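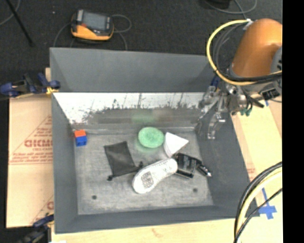 The bin with its current contents, arm reaching in over the far corner.

So it's week three of the summer robotics club and I am officially hooked! I signed up for the bin picking group mostly for the air conditioning (August in our apartment is brutal), and now I'm the one bugging Su-chen to keep the lab open late.

Our job sounds easy. Things go in the gray bin, the arm takes them out one by one, and you get 100 seconds on the clock. Shuk-fan wrote the part that picks where to grab and I'm on the part that decides which thing to go for first. The little orange and blue toy block was my pick for a starter, nice flat sides. The drawstring pouch, ugh. Black fabric, cords going every which way, and my code keeps wanting to grab it by a cord. I've tried two fixes and I hate both of them.

Also please admire the blue clamps. I put those on the rim myself, after the bin scooted during a run last week and I lost a whole evening of calibration. Never again!

We've got a practice round against the Tresthorpe kids coming up, 30 tries each, and I hear they're fast. Shuk-fan wants to swap in her new grasp scoring before then. I want to leave everything alone and sleep. We'll see who wins that one.

Next post: the pouch, part 2.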